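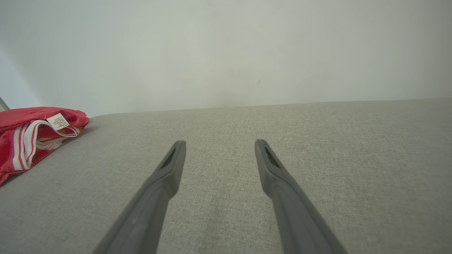 Fabric at close range.

When the weaving mill in Kolline closed, most people in the town thought the looms would go for scrap. Edit Farkas bought two of them. She had worked there as a repair woman, and she knew which machines were still good.

Now she makes upholstery cloth in a former bakery on the road to Andar. The work starts at five in the morning, when the street is quiet, and the neighbors have got used to it. One roll is 100 meters long. Last year she sold 243 rolls, mostly to small furniture makers.
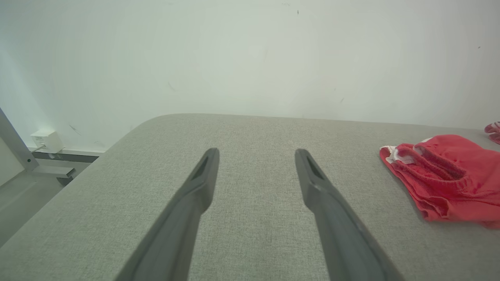
The wool is the difficult part. Farmers in the hills prefer to sell to big buyers, who pay on the same day. Farkas pays in June, but she pays more, and she takes the darker wool also. "I do not dye it," she says. "The sheep did this already."

A young weaver from Jireš comes every Tuesday to learn the old loom. Farkas would like to give her the second one next year, if the roof of the bakery is repaired by then.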